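About Us | Lashari Community Sewing School

Home Classes Open Studio Mending Desk About Contact

Filed under: Who We Are

2021-03-26 by Sidra Afridi

Lashari started with a broken zipper. I had a winter coat I loved, a zipper that had lost three teeth, and a quote from a dry cleaner that was more than I'd paid for the coat. My neighbor Oleksandra Kuzmenko took it off my hands on a Sunday, sat me down at her kitchen table and made me put in the new one myself. It took me four hours and the bottom inch was crooked. I wore that coat for six more winters!

A month later there were five of us at that table, and then there were nine, and her husband asked (very kindly) if he could have his kitchen back. So we rented the front room of the old Bresholm shoe store on Orneck Street, carried in two borrowed machines and an ironing board, and put a sign in the window that said LEARN TO SEW, COME IN. People came in.

We're a small school and we like it that way. Beginner classes are capped at eight, so you always have a machine to yourself and a teacher who can get to you before the bobbin nest turns into a real disaster. Classes run for six weeks, one evening a week. You'll make a tote bag, then a pillow cover with a zipper (of course), then a pair of pajama pants that fit. We have 15 machines now, most of them secondhand and every one of them tuned up by Adeel Baloch, who can hear a bad timing belt from across the room.

The part of the school I get most excited about is the Mending Desk. It's open Tuesday evenings and Saturday mornings, and you don't have to sign up. Bring the thing with the hole in it, pull up a stool, and somebody will show you how to fix it. We do darning, patching, hems, buttons, lost drawstrings, split seams and the mystery holes that show up at the front of T-shirts right where your belt buckle sits. We've logged 4,000 repairs in the book by the door, and my favorite is still a stuffed rabbit who came in for a new ear and left with two, so they'd match. 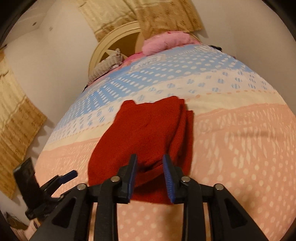

Something red, folded up on the bed.

Knits get a class of their own. They scare people -- they stretch, they curl, they run away from the presser foot -- and they're also what most of us live in. Junaid Soomro teaches Knits Without Tears every spring and fall. He starts with needles (ballpoint, please, and a fresh one) and works up to cuffs and neckbands. He also spends a good half hour on washing and storing, and he has strong feelings about hangers. Heavy sweaters get folded in his house. Ask him about shoulder bumps if you have time for the answer.

Our Steleck Fund pays for free places. It's named after the street where Oleksandra's kitchen table still is, and it covers tuition, fabric and thread for anyone who needs it. There's no form asking what you earn. Tick the box when you register and that's that. In February the fund paid for its 27th student, and she has already hemmed every curtain in her apartment.

Who you'll meet here:

Sidra Afridi -- beginner classes, scheduling, the person who answers the phone
Oleksandra Kuzmenko -- tailoring, alterations, zippers
Adeel Baloch -- machine care and the Saturday Mending Desk
Junaid Soomro -- knits, hand darning
Atif Sandhu -- kids' classes and the fabric shelves

Atif's fabric shelves deserve a visit even if you never take a class. Everything on them is donated, sorted by fiber and sold by weight, and the remnant bin is free to anyone under 16. If you've got fabric to pass along, we'd love cottons, linens and wool. Please wash it first, and please, no more upholstery foam. We have so much foam.

The studio is on the ground floor with a step-free entrance from the parking lot side. Bring your own scissors if you're picky about scissors (we are), and a snack for the break. The kettle is always on by seven.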